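第四章　设备购置与预算编制

本章学习要点
理解机器人工作站购置费用的构成；能够从作业任务出发编写技术要求；掌握总拥有成本的计算步骤；了解验收条款与付款节点之间的关系；能够为小型实验室或试制车间编写一份可供审批的预算说明书。

本章关键词
技术要求书　总拥有成本　末端执行器　验收试验　备件储备　付款节点　闲置成本

4.1　从任务开始，还是从目录开始

前三章讨论了机械臂的结构、末端执行器的分类和工作站的布置。学完这些内容的读者，往往已经能够看懂供应商的产品目录，也容易由此养成一个习惯：先选定一台喜欢的设备，再回过头去寻找它能做的工作。本章要求读者把这个顺序倒过来。

购置设备的起点是一张任务清单。清单应写明操作对象的形状、尺寸、重量和材质，写明每次操作的起始状态与结束状态，写明允许的误差、允许的时间以及失败之后如何处理。清单里不应出现任何型号，也不应出现“高精度”“智能”“柔性”一类无法检验的词。假如一项要求无法在验收当天用量具、计时器或者目视的办法判定合格与否，就应当改写，直到可以判定为止。

以插装作业为例。插装是装配中最常见的动作之一，也是采购阶段最容易被低估的动作。把一根圆销放进圆孔，人手几乎不需要思考；换成机械手，就牵涉到抓取姿态、销与孔的对中、接触力的控制以及卡滞后的退出。许多单位在申请经费时只写“完成零件装配”，供应商据此报出一套两指夹爪，价格合理，交货也快。到了现场才发现，零件在托盘上并非都直立，夹爪对倒放的圆柱无能为力，于是又要追加翻转机构、振动送料器或者视觉系统，追加的费用有时超过原来的夹爪本身。

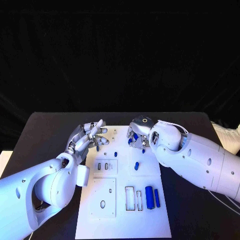

因此，任务清单中关于来料状态的一栏必须单独填写。零件以什么姿态出现，相互之间的间距是否固定，同一批零件中有几种直径，是否允许在抓取之前由人工整理，这些问题的答案直接决定末端执行器的档次。来料整齐，两指夹爪通常够用；来料姿态不定而品种又多，才有理由考虑多指手。多指手的购置价高，关节多，线缆多，维护的频次也高，选用它应当有任务清单上的依据，并且这条依据要能经得起审批人的追问。

任务清单还要注明作业是单臂还是双臂。双臂工作站的价格通常不等于两台单臂相加：控制器可能共用，安全装置要重新核算，而干涉检查和协同编程的工时会明显增加。如果清单上所有的动作都可以由一条臂依次完成，时间上又没有压力，第二条臂就应当列为选购项，放在预算的第二阶段。

4.2　费用由哪些部分组成

本书把机器人工作站的费用分为四类，后面各章沿用这一分类。

第一类是本体费用，包括机械臂、控制器、示教装置和原厂线缆。供应商报价单的首页一般只写这一类，初次采购的人也最容易把它当作总价。

第二类是末端与工装费用，包括夹爪或多指手、快换接头、定位板、治具、样件和托盘。样件常被遗漏。试验用的销、柱、盘一类零件会磨损，会遗失，也会因为反复跌落而失去配合精度，应当按消耗品列支，每年补充。定位板同样如此，板上的孔用久了会扩大，试验结果随之变好，而这种变好与设备的能力无关。

第三类是场地与安全费用，包括工作台、背景遮挡、照明、围栏或安全扫描装置、急停回路、供电和压缩空气。场地费用与设备型号的关系不大，但和场地原有条件的关系很大。同一套设备放在两处不同的房间，这一类费用可能相差数倍，所以不能照抄别的单位的数字。

第四类是人员与运行费用，包括安装调试、培训、编程工时、软件授权、备件、定期校准和停机损失。第四类费用发生在付款之后，也不体现在采购合同里，需要编制人主动估算并写进说明书。

四类费用应当分别列表，分别注明报价来源和有效期。凡是没有书面报价的，要写明估算方法。审批人最不愿意看到的是一个没有来历的整数。

4.3　案例：普隆盖特实验室的一次更正

下面的案例贯穿本章，4.6节的练习也以它为基础。

普隆盖特（Plorngate）是一家为中小制造企业提供装配验证服务的实验室。客户把零件送来，实验室用工作站试装，给出可行与否的意见和节拍数据。实验室计划购置一套双臂工作站，项目代号为波斯塔萨（Postasar），由设备主管尚蒂·马里卡尔（Shanthi Marikar）负责编写预算。两家供应商参与报价，一家是费顿（Fetton），一家是加齐（Gazi）。

第一稿预算在3月提交，被退回。退回意见只有一句话：末端执行器的选择缺少依据。第一稿直接采用了费顿的推荐配置，两条臂各配一只多指手，理由一栏写的是“适应未来多样化需求”。这个理由无法检验，也无法比较，审批人没有办法据此判断少买一只是否可以。

马里卡尔随后做了一件在采购流程中并不起眼的工作：她把近期承接的装配任务逐项登记，按照来料姿态、零件直径和配合性质分类，共得到9类动作。其中4类必须改变零件姿态，即抓取时的姿态与插入时的姿态不同；其余各类可以用两指夹爪完成。这份登记表成为第二稿的附件一，也成为与供应商谈判的基础。

登记表还带来一个意外的收获。原先两家供应商提供的演示都使用自备零件，零件事先摆好，演示自然顺利，但两份演示之间无法比较。有了登记表，实验室得以提出统一的试验板方案，要求双方在同一块板上、用同一批零件完成同一组动作。试验板上应当同时出现若干种孔形和若干种直径，并保留至少一件倒放的零件。

4.4　试验板与技术要求书

试验板是任务清单的实物形式。制作一块试验板的花费相对于整套工作站很小，它在谈判中所起的作用却相当大，建议在预算中单独列支，并在询价之前完成。

设计试验板时，应当遵守以下几条规定。

一、孔形与零件一一对应，并在任务清单中编号。圆孔、长槽和矩形孔的对中方法不同，一种孔形的试验结果不能代替另一种。

二、零件的直径要有级差。只用一种直径，测到的是设备对这一种直径的适应情况。粗细不同的圆柱对手指开度和抓取力的要求不同，小直径的销还会暴露指尖几何形状的问题。

三、起始位置要有记录。每次试验之前按照同一张位置图摆放，位置图作为合同附件，由双方签字。

四、板的固定方式要写明。是用螺钉固定在台面上，还是允许浮动，对插装结果影响很大。供应商有时愿意在浮动的板上演示，板会随着接触力移动，等于替机械手完成了一部分对中。

五、板面与零件要有足够的颜色反差。反差不足会把视觉问题混入抓取问题，两者的责任方可能并不相同。

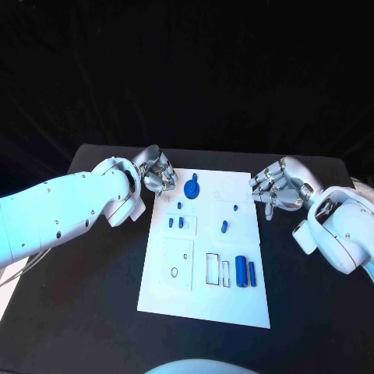 技术要求书以任务清单为底稿，再加上试验条件和判定标准，写法上宜用短句，一条只写一件事。以零件布置为例，不应写“零件随机摆放于试验板”，因为“随机”一词在验收时必然引起争执。可以按照实物逐件写出：两根小销并排直立在矩形框内，旁边是一条窄槽；另一方框内有一根短销，其下方有一件稍大的圆柱倾倒放置；板的右侧有两根圆柱直立，一粗一细，粗者在左。这样写出来的条文，任何一个到场的人都能对照检查，倾倒的那一件也就不会在演示之前被人顺手扶正。对倾倒件还应追加一条，写明允许机械手调整姿态的次数，以及是否允许借助另一只手或者板面来完成翻转。

判定标准也要逐条写明。插入到什么深度算完成，中途掉落之后能否由机械手自行拾起，掉出板外是否计为失败，人工干预一次如何扣分，均应事先约定。建议把“完成”“经重试完成”“未完成”分开统计，不要合并为一个成功率。合并之后的数字便于宣传，不便于采购：一套需要多次重试才能完成的系统，在节拍上可能完全不合用。

技术要求书中还应有一节专门写线缆。多指手的关节驱动和传感信号需要布线，线缆在腕部绕行，在反复弯折之后会疲劳。要求供应商写明线缆的更换周期、更换所需工时以及是否允许用户自行更换。这一节的篇幅不长，对第四类费用的影响却很直接，许多工作站的停机都与线缆有关，而线缆本身并不贵，贵的是等待技术人员上门的时间。

4.5　总拥有成本与阶段预算

总拥有成本是设备在整个使用期内的全部支出，减去期末残值。计算时按以下步骤进行。

第一步，确定使用期。使用期应当按任务的寿命来定，不宜按设备的寿命来定。机械臂本体往往可以用得很久，而装配任务可能在产品换代时就结束。若任务结束后工作站可以转作他用，应写明转用所需的工装改造费用。

第二步，按年列出四类费用。首年包含购置与安装，此后各年以备件、授权、校准和样件补充为主。软件授权要特别注意，有的供应商首年赠送，次年起按臂收费，双臂系统要付两份。

第三步，估算闲置成本。工作站在不承接任务时仍然占用场地，授权和校准费用照常发生。对验证实验室这类任务量波动较大的单位，闲置成本在总拥有成本中占有相当的分量，忽略它会使单次任务的成本显得过低，进而使对外报价过低。

第四步，把总额除以预计的任务量，得到单位成本，与现有的人工或外包方式比较。比较时两边的口径要一致。人工一侧要计入培训与返工，设备一侧要计入编程与重试。

普隆盖特的第二稿按照上述步骤编制，预计任务量取使用期内的1749次试装。这一数字来自登记表的外推，外推的方法写在附件二中，审批人可以自行更改假设，重新计算。第二稿还提出分两个阶段购置：第一阶段购入双臂本体、一只多指手和一只两指夹爪，第二阶段视任务构成再决定是否更换另一只末端执行器。两个阶段之间设有明确的判断条件，即需要双手配合改变姿态的任务在连续两个季度内超过约定的比例。

分阶段购置有代价。两次采购意味着两次安装、两次验收，单价上也可能失去一部分折扣。编制人应当把这部分代价写出来，与推迟支出所节省的资金一并比较。费顿对分阶段方案的报价高于一次性方案，加齐则同意在第二阶段维持原价，条件是第一阶段的合同中写明优先采购权。两份报价哪一份更合适，取决于第二阶段实际发生的可能性，这正是登记表能够提供帮助的地方。

付款节点应当与验收挂钩。常见的安排是签约、到货、安装完成和验收合格各付一部分，末笔质保金在质保期满后支付。采购方要避免把大部分款项放在到货节点。设备到货只能说明箱子到了，离完成任务清单上的动作还有相当长的调试过程，而调试恰恰是最需要供应商投入人力的时候。

第二稿于2025年6月18日获得批准，批准意见附有一个条件：验收必须使用实验室自制的试验板，供应商人员可以到场，不得触碰板上的零件。

4.6　练习与讨论

1．选取你所在单位或学校的一项手工装配作业，按照4.1节的要求写出任务清单，其中来料状态一栏不少于三行。写完之后请一位没有见过该作业的同学朗读，凡是他需要提问才能明白的地方，都予以改写。

2．为第1题的作业设计一块试验板，画出位置图，并写出对应的技术要求条文。条文中不得使用“随机”“适当”“良好”等词。

3．某供应商提出以视频代替现场验收，视频由供应商在自己的车间拍摄。列出接受这一提议之前应当补充的条款，并说明哪些项目无论如何不能用视频代替。

4．普隆盖特的登记表把近期任务分为9类。设想其中一类任务在次年消失，另有一类需要改变姿态的任务加入，讨论这一变化对第二阶段购置决定的影响，以及登记表应当多久更新一次。

5．比较费顿与加齐的报价条件，写一份不超过一页的意见，供审批人使用。意见中应写明你的假设，并指出哪一个假设一旦改变，结论也会随之改变。

4.7节起讨论备件储备的计算方法，需要用到第二章附表中的关节故障间隔数据，请读者事先备好。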